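Rollregal im Gemeinschaftsraum: Welche Ebenen sollen belegt werden?

Drucken | Per E-Mail versenden

Zbigniew Krajewska
9. September 2026

Sehr geehrte Damen und Herren,

unsere Einrichtung, die Beratungsstelle Pena, nutzt einen Büroraum mit Teppichboden, in dem ein schwarzes Drahtregal auf Rollen steht. Darin werden Stofftiere, gerahmte Bilder, Schachteln und verschiedene kleinere Gegenstände aufbewahrt, die bei Gesprächen mit Familien benötigt werden. Der Raum wird von sieben Mitarbeitenden im Wechsel belegt, und jede Person räumt nach eigenem Ermessen ein. Im Zuge der Überarbeitung unserer Raumordnung soll dies nun einheitlich geregelt werden.

Vorab eine Nebenfrage zum Abfall. Im Raum wird ein offener Behälter mit Beutel verwendet, der direkt auf dem Teppich steht. Der Reinigungsdienst wünscht, dass der Inhalt vollständig innerhalb des Behälters bleibt. Ist es üblich, einen solchen Punkt in die Raumordnung aufzunehmen?
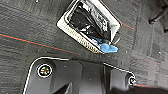

Abfallbehälter mit schwarzem Beutel auf dem Teppichboden.

Zum Regal selbst bestehen im Kollegium zwei Auffassungen. Nach der ersten werden die oberste Ebene und die beiden untersten Ebenen genutzt. Die Ebenen dazwischen bleiben frei, damit dort bei Bedarf etwas abgestellt werden kann.

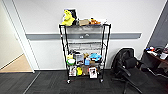

Belegung oben und unten, zweite und dritte Ebene frei.

Nach der zweiten Auffassung soll die oberste Ebene grundsätzlich leer bleiben. Die Vorteile wären ein tieferer Schwerpunkt und eine bessere Erreichbarkeit für Kinder. Als Nachteil wird angeführt, dass die Gegenstände dann recht dicht beieinanderliegen und man zum Herausnehmen eines Teils mehrere andere bewegen muss.

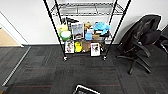 Regal mit freier oberster Ebene, daneben ein Bürostuhl.

Ich bitte um Einschätzungen, welche Lösung sich in vergleichbaren Einrichtungen bewährt hat. Ein neues Möbelstück kann in diesem Haushaltsjahr nicht beschafft werden.

Mit freundlichen Grüßen
Z. Krajewska

Iida Mäkelä

Sehr geehrte Frau oder Herr Krajewska,

bei fahrbaren Regalen empfiehlt es sich, schwere Gegenstände unten und leichte Gegenstände oben unterzubringen. Stofftiere dürfen daher ohne Bedenken auf der obersten Ebene liegen, sofern sie nicht über die vordere Kante hinausragen. Gerahmte Bilder würde ich dagegen auf die unterste Ebene stellen. Beim Verschieben des Regals genügt eine Teppichkante, und ein aufrecht stehender Rahmen kippt nach vorn. In unserem Haus ist dies im August zweimal geschehen, beide Male mit Glasbruch. 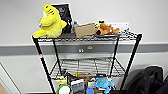

Für kleine Teile haben wir geschlossene Behälter mit Deckel eingeführt, je Behälter eine Beschriftung an der Stirnseite. Auf einem Drahtboden stehen kleine Gegenstände sonst unsicher, und sehr schmale fallen zwischen den Drähten hindurch. Eine zugeschnittene Einlage aus fester Pappe schafft ebenfalls Abhilfe. Die Einlagen haben uns insgesamt knapp 20 Euro gekostet.

Eine Ebene sollte dauerhaft frei bleiben. Welche das ist, halte ich für zweitrangig, solange es in der Raumordnung steht und am Regal vermerkt wird. Bei uns ist es die mittlere – dort werden Gegenstände abgelegt, deren Platz unklar ist, und einmal wöchentlich wird diese Ebene geräumt.

Der Abfallbehälter gehört meines Erachtens in die Raumordnung. Ein Satz ist ausreichend: »Der Beutel ist über den Rand zu schlagen, Abfälle dürfen nicht überhängen.«

Mit freundlichen Grüßen
Iida Mäkelä

Gajewski

Oben leer lassen. Wenn Kinder im Raum sind, ziehen sie sonst am Regal, um an die Tiere zu kommen. Rollen feststellen, sofern Feststeller vorhanden sind. Zum Abfall kann ich nichts beitragen.

Mirkari

Ich schließe mich der Auskunft von Iida Mäkelä weitgehend an. Ergänzend sei auf die Tragfähigkeit hingewiesen, die der Hersteller je Ebene angibt und die bei fahrbarer Aufstellung häufig niedriger angesetzt ist als bei Aufstellung auf Stellfüßen. Die Angabe findet sich in der Montageanleitung. Zur Beschriftung von Behältern besteht in diesem Forum bereits der Beitrag 2976.

Drucken | Per E-Mail versenden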